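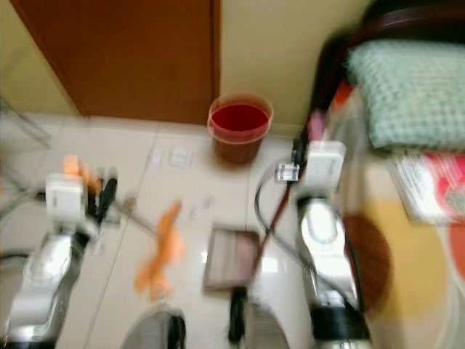

When does a celebrity couple become a couple, as far as the gossip pages are concerned? Usually at dinner. I wish I had a grander answer after all those months of reading, but a meal out is where the wording changes, and the wording is what I'm tracking in this section.

4.2 From "love interest" to "boyfriend"

Before I started coding the articles I had a fairly lazy picture in my head of how these stories move along. Somebody posts something, a website guesses, a publicist denies it, and eventually there's a red carpet and everybody stops guessing. Some of the stories do go like that. Most of the Drundach archive doesn't, and I spent a good part of September being annoyed about it, because my coding sheet had been built for the tidy version and the articles kept sliding off it.

What I found instead is that the labels wobble. A man can be "rumoured boyfriend" in a headline, "pal" in the first paragraph and "beau" by the caption of the third photo, all on the one page and all under the one byline. (My favourite piece manages "mystery hunk" and the bloke's full name in the same sentence.) I'd assumed at first that this was sloppiness, or a subeditor and a writer pulling in different directions, and I still think there's a bit of that in it. But the wobble clusters. It turns up heavily in stories written off a single social media post and thins out a lot in stories written off photographs taken by somebody else.

The Drovora stories show it best, so I'll stick with those for a while. For readers who missed that particular summer, Drovora is a pop singer who spent most of it being linked with one of the dancers from her own video, and Drundach covered the pair with a devotion I can only call impressive. The first articles come from her gym posts. He isn't in any of them. He's brought in by way of a liked comment, or a matching pair of sneakers, and the writer has to do a fair amount of lifting to get him into the second paragraph at all. These are the pieces with the most hedges: "reported", "rumoured", "said to be close", and the lovely catch-all "reportedly rumoured", which I counted as one hedge after a long argument with myself.

Then they go out to eat at Bramik, and the whole register shifts. Suddenly there are clothes to describe. There's a jacket, there's a bag, there's a remark about whether anyone ordered dessert. The hedge is still there in the headline (I suspect for the lawyers' sake, though I've got no evidence of that beyond common sense) but by the body text he's being given opinions and a skincare routine. I've called this the "seated" effect in my notes and I haven't come up with anything better. Being seen walking next to each other doesn't do it. Being seen in the same car doesn't do it either, which surprised me, as I'd have thought a car was more intimate than a table for six.
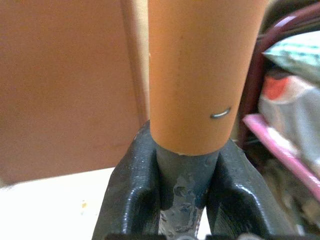

Group dinners work nearly as well as dinners for two, by the way. The friends get mentioned once, nearly always as "pals" or "a couple of friends", and then they drop out of the article and never come back. Teodor Wróbel, who double-coded a share of the articles with me, thought we should be treating those friends as a hedge in their own right, a way of leaving the door open in case the whole thing turned out to be work mates having a feed. I resisted this for ages. I've come around to it partly. Where the friends appear before the food is mentioned, I now think he's right, and those cases are coded as hedged. Where they appear afterwards they seem to be there to fill out the paragraph, and I've left them alone.

We disagreed more seriously about adjectives. The man in these stories picks up a physical adjective almost as soon as he picks up a name - "hunky", "chiselled", "eye-catching" - and the question was whether that belongs with the relationship labels or somewhere else. Teodor wanted it in. I wanted it out, mostly because the same adjectives get handed to personal trainers and bodyguards and, in one memorable piece, a vet. In the end we coded them separately, and I'm glad we did, since the adjective turns out to behave quite differently. It's at its strongest early on and fades as the relationship firms up. By the time a bloke is officially "boyfriend" he's stopped being chiselled and has started being "supportive".

Figure 4. Relationship labels in the Drundach articles on Drovora, grouped by source of the story (own post, bystander photo, agency photo, statement). Physical adjectives are plotted separately. Articles that only reprint an earlier piece are left out.

Figure 4 sets the labels out by source. The agency photos do most of the work I've been describing, and the statements do surprisingly little. I'd expected a formal confirmation to wipe out the hedges overnight, but it took over two weeks for "rumoured" to disappear from the picture captions, and I'd guess that's old captions being recycled along with old photos. You'd want access to the site's own system to be sure, and I didn't have it.

One more wrinkle before I move on. The site edits its articles quietly, so a headline I'd coded as hedged could be bold as brass a fortnight later with no note to say so. All the coding here uses the versions I saved on 12/14/24, and anyone checking my examples against the live pages should expect mismatches. Osei (the only comparable study I could find) worked from print magazines and never had to deal with this, lucky thing. It does mean our results can't be lined up as neatly as I'd like, and in 4.3 I only compare the two on first mentions, where the edits seem to bite least.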